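News > Technology > Robotics

Robot learns to pick up chargers without pulling the cable

5/28/19 – By the technology desk, Nitby
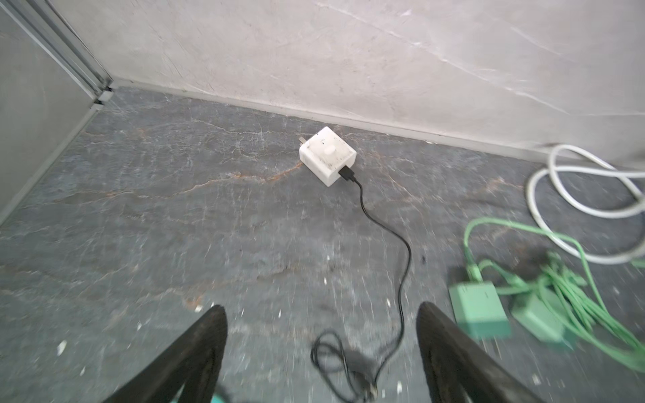 Researchers at the Cemavar laboratory in Nitby have published a method that helps a robot hand to pick up phone chargers and other small things with a cable on them. The work was presented on Tuesday at an open meeting of the laboratory.

Cables are an old problem for robots. A box or a cup keeps its shape when it is lifted, but a cable moves in many ways at once, and it can be caught under another object or around the fingers of the robot. Most systems are therefore tested with cables that are laid out straight on a clean table.

The Cemavar team decided to work on the floor, with black, white and green cables lying near one another. Their method, which is called Tello, uses a small camera close to the gripper. Before the fingers close, the program looks for the place where the cable leaves the plug, and it chooses a grip on the hard body of the adapter. Then it lifts the adapter a little and stops. If the cable becomes tight too early, the robot puts the adapter down and tries from another side.

The program was trained on 576 short recordings, in which a person guided the gripper by hand. In the final test the robot worked with 31 arrangements of chargers and cables. It failed in seven of them. An earlier version, without the short stop after lifting, failed in 11.

According to the report, most of the failures happened when two cables of the same colour were crossed. The camera image also becomes less sharp when the arm moves fast, so the team has made the last part of the approach slower. This costs time – but the grip is more reliable.

The next tests will be done together with Cestix, a company which sorts used electronics. The recordings will be made public later in the year.

Comments

pketer: How does it know that the cable is tight? Is there a force sensor or only the camera?

Old Fitter: I would like to see it with a kettle lead. Those are much stiffer.

marrow_lane: Seven from 31 is still a lot if you sort chargers all day. Good that they published the number.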